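Skerkex Shelf-and-Tray: a simulated set for comparing grippers and wrist cameras

Print this page | E-mail this page

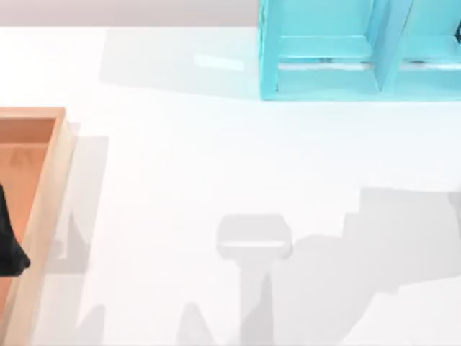
Hello, and welcome! Skerkex started as a few folders that Ching-wen Kan and I passed back and forth while we argued over which of our two grippers to buy more of. It has grown enough since then that other people keep asking for it, so this README is our attempt to write down what's in it, how it was made and where we'd be a little careful if we were you. Please read the part on shadows before you train anything. I know everybody skips to the download instructions (I do it myself!) but it will save you a grumpy afternoon.

## What the set is for

We wanted to try out two grippers, the Fang and the Grirnberg, on the same two-armed table task in simulation before spending money on hardware. The Fang is the narrower of the two and the Grirnberg opens wider and closes more slowly. Everything else stays put: same arms, same controller, same table, same wooden tray, same turquoise shelf unit. Objects begin in the tray and the policy is asked to move them to a shelf compartment, or the other way round.

The set holds 400 episodes, split evenly between the grippers. All of them are rendered, so you won't find any real camera footage in here.

## What's in the folders

- `episodes/` has one folder per run, with the image streams, joint positions and gripper opening
- `scenes/` has the table, tray and shelf models, plus the lighting settings
- `controllers/` has the gains we used for each gripper, with Wai-kit Peng's comments left in
- `splits/` has the lists for training and testing
- `notes.txt` is a running diary, not tidied, sorry

Joint positions are in radians and gripper opening goes from zero (closed) to one (fully open). That scale is relative to each gripper's own travel, so half open on the Fang and half open on the Grirnberg are quite different widths. Tin-yau Tang lost the better part of a morning to this and has asked me to mention it.

## Camera views

Each episode comes with several views, and some show much less of the arms than others. In a few stretches you'll get the tabletop and the shadows of the arms with neither arm directly in view. We kept those stretches in on purpose. A real camera mounted on a moving arm will give you plenty of the same, and we were curious whether either controller would fall apart when it couldn't see its own fingers.

The tray and the shelf unit are also often only partly visible, and so are the objects inside them. If you're labelling for detection, decide early on what you'll do with slivers at the border. We label anything a person could point to, however small, and we don't try to name it.

## About those shadows

The table is white and the light is fairly strong, which makes the shadows very readable. Too readable, if anything. So-ying Chiang noticed that our first image policy did nicely on the standard lighting and got muddled as soon as she moved the lamp, and when she masked out the shadows it did worse again. Our best guess is that it was using the shadow of the gripper to judge height over the table. You can change the lamp position in `scenes/lighting.cfg`, and I'd warmly encourage you to.

The shelf panels are slightly glossy too, so expect small bright reflections here and there. They're part of the render and don't need cleaning up.

## How the grippers compared

With the tuned controller, the Grirnberg finished 92 percent of its test runs. The Fang came in behind it on the wider objects and ahead on anything going into the narrow compartment, where the Grirnberg tended to nudge the divider on its way in. We haven't settled on a favourite, and Ching-wen and I are still arguing, in a friendly way.

Please don't read that number as a promise about hardware. Contact in our simulator is kinder than contact in real life, and fingertip wear isn't modelled at all.

## Getting started

Unpack the archive, run `check_episodes.py` from the top folder, and then open any episode with `view.py --episode` and its number. The checker complains about missing files in plain English. If it complains about anything else, write to us and paste in the whole message.

You're welcome to use the set for research and teaching. Credit it as "Skerkex Shelf-and-Tray, Bresumberg, June 2021".

Chun-hung Pan, for the Skerkex group

Related items
- Skerkex controller notes: tuning for slow-closing grippers
- Moving the lamp: lighting variations for the shelf scene
- Fang fingertip models, revised

Contact the Skerkex group | © Bresumberg | Back to top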